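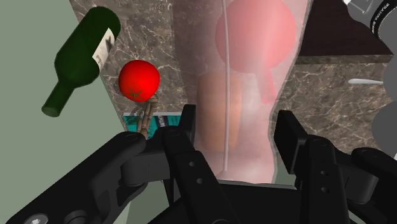 Proller 桌面操作仿真工作站：开放日演示与参观说明

最后更新：2022-01-01

Proller 是 Fulus 公司面向高等院校、职业院校及企业研发部门提供的桌面操作仿真设备，由计算主机、双屏操作台和配套场景库组成，用于机械臂抓取、放置、避障等任务的编排与验证。设备安装于 Hennessy 楼演示厅，开放日期间接受团体及个人参观。

一、演示内容

开放日演示以厨房台面为固定场景。台面为带纹理的大理石材质，陈列有番茄、面包、酒瓶、漏斗、汤匙、锅具等物品，形状、尺寸与表面反光各不相同。操作员在操作台上选定目标，由系统规划末端执行器的接近方向与夹持姿态，参观者可在副屏上同步观看腕部视角与全局视角。

每场演示依次安排自动规划、人工接管和参数调整三个环节。参数调整环节由参观者提出要求，现场修改物品位置、光照方向或手爪开度后重新运行。单场参观人数上限为 50 人，超出部分顺延至下一场。

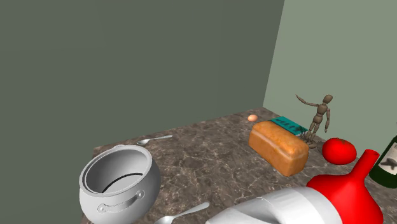 台面物品的摆放由场景库随机生成，允许相互遮挡，亦允许部分物品处于视野边缘。随机种子在每次运行时写入日志，参观单位如需复现某次演示，可凭日志编号向演示厅申请导出。场景库现收录物品模型 1,000 余件，除厨房用品外，还包括文具、工具及教学用人偶等类别。

二、主要配置

仿真引擎：Clivel，支持刚体接触与关节约束计算
末端执行器模型：平行手爪、连杆式二指手爪，可按项目更换
视角：腕部、侧方、俯视，可同时录制
预置任务：123 项
数据导出：轨迹、关节状态、图像序列
供电：单相交流，操作台自带急停按钮（用于外接真实机械臂时）

标准配置不含真实机械臂。需要外接硬件的单位，应在订货时注明控制器型号，由 Fulus 技术部门确认接口后另行报价。

三、参观安排

团体参观须提前提交预约表，写明单位名称、人数、领队联系方式及是否需要英文讲解。演示厅面积为 400 平方米，操作区与参观区之间设有隔离带，参观者未经允许不得进入操作区。参数调整环节的发言顺序由讲解员安排。

演示厅内可以拍照，不得使用闪光灯和三脚架。涉及合作单位自有模型的场次不允许拍摄，入口处另行公示。

开放日技术讲解由 Ottilie Egger 负责，内容包括接触参数的设定方法和仿真结果向真实设备迁移时的注意事项。团体预约及教学合作事宜由 Lowri Bevan 受理。

四、试用与订购

参观单位可在开放日结束后申请远程试用，试用账户开放全部预置任务，不开放自定义模型导入。试用期间产生的轨迹数据归申请单位所有，账户到期前应自行下载。

下一批设备计划于三月交付，订购单位须在交付前完成场地确认。操作台应放置于平整地面，背部预留检修空间，避免阳光直射屏幕。安装当日由 Fulus 派员进行调试和基本操作培训，培训对象由订购单位指定。

配置清单、预约表及试用申请表可在演示厅服务台领取。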